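About Sison

Sison makes foot, hand and body care in small batches. We started with one foot balm and now sell a short range of balms, creams, soaks and soaps through our website, by post and through independent chemists and gift shops.

How we started

Damian Borkowska worked as a foot health practitioner and kept being asked the same thing by clients: what should I put on my heels at night? Most of the creams they brought in were either too thin to do much or so greasy that people gave up after a week. Damian began mixing a firm balm at home in a stockpot and handing it out in plain tins. Clients came back for refills and brought empty tins with them, and some began asking for extra to give to their sisters and mothers.

Illia Pasichnyk joined when the stockpot was no longer enough. Illia had trained as a soap maker and knew about preservatives, safety assessments and labels, none of which Damian had needed to think about before. The two of them rented a unit, bought a second-hand melting tank and registered the company. They are both still here. Damian looks after the recipes and customer questions, and Illia looks after production and buying.

What we make

The range is split into two lines.

Avesik is for feet. It includes the original heel balm, a lighter daily cream, a peppermint soak and a foot scrub with ground pumice. The heel balm is still the best seller and the recipe has changed only once, when we swapped lanolin for a plant wax so that more people could use it.

Flarkum is for hands and body. It came later and is mostly unscented -- a hand cream, a body butter, a bar soap and a cuticle stick. The hand cream was made with nurses and gardeners in mind, so it sinks in quickly and does not leave a film on whatever you pick up next. We added a lemon verbena version in May after a lot of requests. The unscented one is staying.

We do not make make-up, perfume or anything for the face. We are asked for a face cream fairly often, but faces need different testing and we would sooner do a small number of things properly.

Ingredients

Every product page has the full ingredients list, including the parts of the essential oils that can cause reactions. If you have had a reaction to something in the past, write to us before ordering and we will check it against the recipe for you. Our shea butter and beeswax both come through Escobedo, a family importer we have used since the first year.

We do not test on animals. The heel balm, soak and scrub are suitable for vegans. The body butter and cuticle stick contain beeswax and are not.

Scent is where we get the most disagreement. Some customers find the peppermint soak too strong and others tell us it has faded by the time the water cools. We keep it in the middle and suggest using a heaped spoonful or a level one to suit yourself.

Packaging

Balms and butters come in aluminium tins. Creams come in tubes, as a cream in an open tin dries out and picks up whatever is on your fingers. Soap is wrapped in paper. Orders go out in cardboard boxes with shredded paper, and we reuse the boxes our own supplies arrive in where they are in good enough shape, so yours may have somebody else's name on the side.

Refills for the heel balm are sold as a paper-wrapped block. Press it into the old tin with the back of a warm spoon.

Orders and returns

We pack orders on weekdays and send them second class unless you pay for the faster service. Unopened items can be returned within the period shown on our delivery page. If something arrives damaged, send us a photograph of it and we will replace it -- there is no need to post the broken one back.

If a product does not suit you, tell us anyway. Damian reads these messages, and the lighter foot cream exists only through people writing in to say the balm was too heavy for summer.

Shops

If you run a shop or a treatment room and would like to stock Avesik or Flarkum, ask us for the trade list. The smallest first order is one case of any product, and we can send a tester tin with each case.
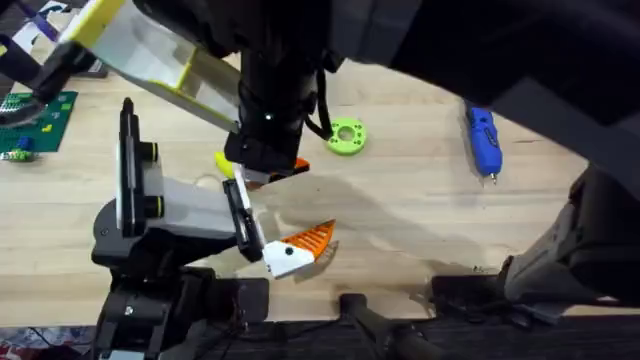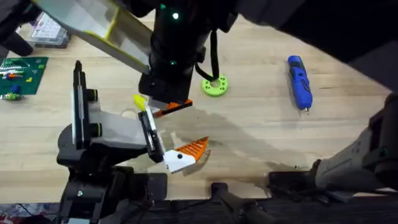
Two robot arms over a wooden tabletop

General questions go to the contact form, which is read every working morning. For trade accounts, please put the name of your shop in the subject line. Visits to the unit are by appointment only, as there is no shop counter and the front door is kept locked while we are pouring.

Page last updated February 3, 2026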